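Saving for Later: Notes for Session 2
Clorkolstead Evening Classes, July 2026

Welcome back, everyone! Last time we talked about why people put money away for retirement at all, and tonight we get to the part most of you asked about, namely what goes inside the account once you've opened it.

Think of the account as a box and the investments as whatever you put in the box (I know I said this last time, but it really does help). The box decides how you're taxed. What's inside decides how much your money grows or shrinks.

Let's take our made-to-order saver at Dinano, who puts in 500 dollars a month. Her plan at work is run by Cludley, and the first thing she should look up is whether her employer adds anything on top. If it does, she'll want to know how long she has to stay before that money is hers to keep.

Next, fees. Please read the fee page, even though it's dull! A fund that takes 2 percent a year will eat far more of your savings over a working life than you'd guess, and we'll work through the Tomoana fund sheet together so you can see where the number hides.

Before next time, find your own latest statement and circle every charge on it.
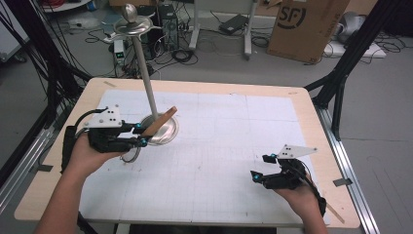
Taking Money Out

Taxes on withdrawals depend on the kind of account, so bring your questions and we'll go slowly.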